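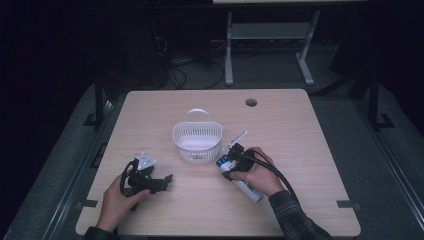
Figure 3-1. Tabletop on a carpeted floor, with the grommet hole near the top right.

Section 3. Placement, Leveling, First Run, and Surface Care

This section applies to the Clerken Dutero adjustable table with the Jeon handset. Complete Section 2 (Frame and Top Assembly) first. All frame bolts must be at final torque before the table is connected to power.

3.1 Before You Start

The table can be moved by two people. Do not drag it. Dragging loads the foot bolts sideways and can strip the threads in the leg base.

You will need the hex key supplied with the frame, a spirit level at least as long as the table is deep, a tape measure, and a soft pencil. The flat wrench for the feet is taped to the underside of the crossbar.

CAUTION: Keep the power cord unplugged until step 3.4 tells you to connect it.

3.2 Choosing a Position

1. Leave 3 inches of clearance between the rear edge of the top and the wall. Measure with the top at its lowest position. If there is a window sill, shelf, or radiator cover on that wall, measure from the part that sticks out the farthest.

2. Check the space above the table. Lamps and wall shelves must clear anything left standing on the top at full height.

3. Confirm that the power cord reaches the outlet with the table fully raised. The cord must hang slack at that height. Do not use an extension cord to gain length. Order the long cord from the Clernside parts desk.

4. Check the floor for vents and cover plates. A foot must not rest partly on a vent.

Note: On carpet, the feet will settle during the first few weeks. Repeat the leveling procedure at the end of the first month. On thick carpet with a soft pad, place the optional spreader plates under the feet before leveling.

3.3 Leveling

Level the table at its lowest position. Clear the top completely first.

1. Turn all feet clockwise until they are fully seated, then back each one out by 2 full turns.

2. Place the level along the front edge. Adjust the left or right pair of feet until the bubble is centered. Turn both feet of a pair by the same amount.

3. Place the level from front to back on the left side, then on the right side. Adjust single feet as needed.

4. Place the level across the top from corner to corner, in both directions. If one diagonal is level and the other is not, a frame bolt is loose or the crossbar is reversed. Return to Section 2.

5. Press down on each corner in turn. The table should not rock. If it does, lower the foot diagonally opposite the corner that moves until it takes weight.

6. Hold each foot with the flat wrench and tighten the lock nut against the leg base. Check the level once more. Tightening the nut can pull the foot slightly upward.

CAUTION: Do not back a foot out past the groove cut in its stem. Beyond the groove there is not enough thread left to carry the rated load. Use a spreader plate or shim board on floors that slope more than the feet can correct.

3.4 Connecting Power and First Run

The control box must be reset before the table will move at normal speed. Until the reset is complete, the Jeon handset shows a steady dash and the motors run at half speed.

1. Check that both motor cables are pushed fully into the control box. The latch on each connector should click.

2. Check that the handset cable is clipped along the underside of the top and does not cross the crossbar.

3. Plug the power cord into the wall outlet. The handset lights up and shows the dash.

4. Press and hold the Down button. The legs travel to the bottom stop and pause. Keep holding.

5. After the pause, the legs rise slightly and stop. Release the button. The dash is replaced by a height reading.

6. Raise the table to full height, stopping once partway. Listen for scraping or clicking. A low, even hum is normal.

7. Lower the table to the bottom. The reading should match the one shown in step 5.

If the legs stop at different heights, repeat steps 4 and 5. If they still differ, unplug the table, swap the motor cables at the control box, and repeat. If the fault moves to the other leg, the control box is defective. If it stays on the same leg, the motor is defective. Note which leg it is before you contact Clernside.

Error code 11 means that the control box has lost contact with one motor. In most cases a connector has not latched. Unplug the table, reseat the connectors, wait for the handset to go dark, and start again from step 3.

WARNING: Keep hands and legs away from the crossbar while the table is moving. The anti-collision stop is set for furniture and will not react to light contact.

3.5 Cable Routing

1. Feed cables down through the grommet hole one at a time, thin ends first. Large plugs should go through before small ones.

2. Lay the cables in the tray under the top. Leave a loop between the tray and the floor long enough to reach full height without pulling.

3. Fasten the loop to one leg only, at the fixed outer section. Never fasten a cable to the moving section.

4. Run the table through its full travel and watch the loop. It should not touch the floor plate or catch on the foot.

Note: The grommet hole is sized for cables. It is not a mounting point for clamp-style monitor arms. Use the rear edge of the top for these, with the backing plate listed in the parts section.

3.6 Cleaning the Top

Wait 3 days after assembly before wet cleaning. The edge sealer applied at the factory continues to harden after the carton is opened.

1. Unplug the table if any liquid will be used near the handset or the grommet hole.

2. Remove loose dust with a dry cloth.

3. Spray cleaner onto the cloth, never directly onto the top. Wipe along the grain.

4. Wipe again with a cloth dampened with plain water, then dry the surface. Pay attention to the underside of the front edge, where drips collect.

5. Return bottles and sprays to a basket or tray after use. Check the base of any bottle for leaks before setting it down.
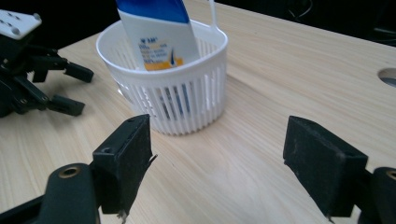
6. Clean the rim of the grommet hole with a cotton swab. Do not let liquid run down the inside of the hole.

Do not use scouring pads, powder cleaners, bleach, acetone, or furniture polish containing silicone. Silicone leaves a film that prevents touch-up pens from bonding later. A mild dish soap solution is enough for daily dirt. Ink and marker can be removed with rubbing alcohol on a cotton pad, rinsed off at once.

3.7 Preventing Marks

Put felt pads or a mat under anything with a hard or unglazed base, including planters, bowls, and desk lamps. Lift objects to move them. Grit trapped under a ridged base scratches in short arcs that stand out against the grain.
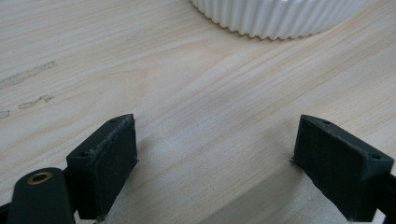
Figure 3-2. Grain lines on the tabletop, with the ribbed base of a white object at the top.

Hot pans and mugs need a trivet or coaster. A pale ring left by heat may fade over several days. Do not rub it. Dark rings are water that has reached below the finish and should be reported under the surface warranty if the table is new.

In direct sun the top will change color slightly, most of it during the first summer. Move mats and lamps from time to time during this period to avoid leaving outlines.

3.8 Monthly Check

Check the lock nuts on the feet, the bolts at the crossbar, and the screws that hold the top to the frame. Tighten by hand with the supplied key. Do not use a power driver on the top screws.

Inspect the power cord along its whole length. If the outer jacket is cut or flattened, stop using the table and replace the cord.

Wipe the inner leg sections with a dry cloth at full height. They are greased inside at the factory and need no oil. Oil on the outside of the section carries dust into the guide and causes a squeak on the way down.

Section prepared by Saoirse Costello. Technical check by Jae-hoon Ra. Revised April. For parts and service, contact the Clernside parts desk with the serial number printed on the underside of the control box.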